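4.2 Folding on the bed

Most of the households in the Ternside study had no table that was kept free for folding. Clean clothes were carried to a bedroom and sorted on the bed, and this was so even in homes with a utility room. The present section deals with these bedroom sessions, which account for 200 of the recorded folding episodes and for 3,070 separate garment entries in the coding sheets. Episodes in which clothes were put straight on to hangers are treated in Section 4.4 and are left out of the totals given here.

Sessions were coded using the Restell scheme, which divides the handling of each garment into laying out, closing, turning in, halving and setting down. The scheme was first drawn up for shirts and bed linen. It was found to be less well suited to knitwear and to garments with a full-length front opening, and two further codes were therefore added. The first, "collar set", covers any handling intended to make the collar lie in line with the shoulders. The second, "sleeve return", covers the repeated placing of a sleeve which has already been turned in once. Both codes were agreed before the main coding began in February and were not altered afterwards.

Long-sleeved outer layers gave the coders more difficulty than any other group. The body of a cardigan or jacket may already be in a fairly regular rectangle while one sleeve is still extended to the side, and a wide ribbed cuff tends to hold its own shape when the sleeve is brought across. 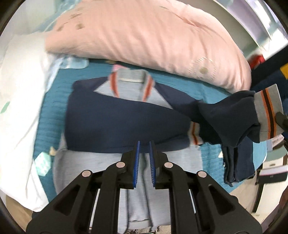
For the purposes of the analysis, a garment was counted as folded only when both sleeves lay within the outline of the body. Where one sleeve remained outside, the entry was marked as open, whatever the state of the rest of the garment. This rule is stricter than the one used in the Gerlach report, where the condition of the body alone decided the matter, and direct comparison between the two sets of results should be made with care. When a sample of 56 entries was coded again under the Gerlach rule, 9 of them changed from open to folded. All of these concerned garments with contrasting cuffs or collars, although the sample is too small for anything to be made of this.

The surface itself also needs to be considered. A bed is soft, and a quilted or ribbed cover gives some grip to the underside of a garment. Participants gave differing views on whether this was helpful. Several stated that a light cotton top stayed where it was put, and that they could fold it with less smoothing than on a worktop. Others found that the cover moved with the garment when a sleeve was drawn across, so that the work had to be straightened again. Pillows and cushions were seldom removed before a session. They reduced the usable area, chiefly at the head of the bed, and in the smaller bedrooms garments were commonly laid one on top of another for want of space.

Stacking of this kind was at first recorded as a finished state. On review it was found that many items so placed were taken up again later in the same session, and the code "resting" was introduced to distinguish them. A resting item may be partly folded, or simply doubled over with a corner left standing out from the pile.
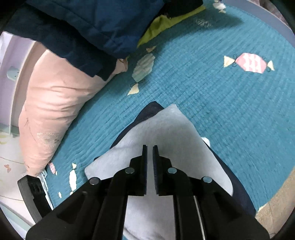 Small cloths and towels were the items most often coded as resting. They were usually folded last, and in the interviews participants described them as things that could be "put anywhere" until the clothes were finished. No household in the sample kept a fixed place on the bed for them. The Udness households, which were visited as a separate group, showed the same practice, although their sessions were shorter and took place for the most part before nine in the morning.

Zips raise a further question. The Restell scheme assumes that a garment is closed before it is folded, and the order of its codes reflects this. In the bedroom sessions the assumption did not always hold. Participants were divided between those who regarded closing the zip as a necessary first step and those who closed it only when the garment was to be stored for a season. Where the front is left open, the two edges do not run parallel, and the collar is liable to spread. The coders were instructed to record the position of the zip at the moment of laying out, before any sleeve had been turned in, and to treat a partly open front as open.

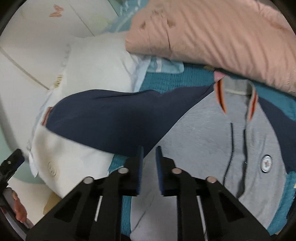

Figure 3. Grey and navy zip-up garment spread out on a teal ribbed blanket, front partly open (zip position coded as open).

Agreement between the two coders was lowest for "collar set". Disagreements arose mainly where the collar was upright and lined in a paler shade, as it was then hard to decide whether it had been placed deliberately or had fallen that way when the garment was laid down. Such entries were discussed jointly and, where no decision could be reached, were marked as uncertain. They have been kept in the totals for laying out but are excluded from the sequence analysis in Section 5, which considers only those entries where every stage could be assigned.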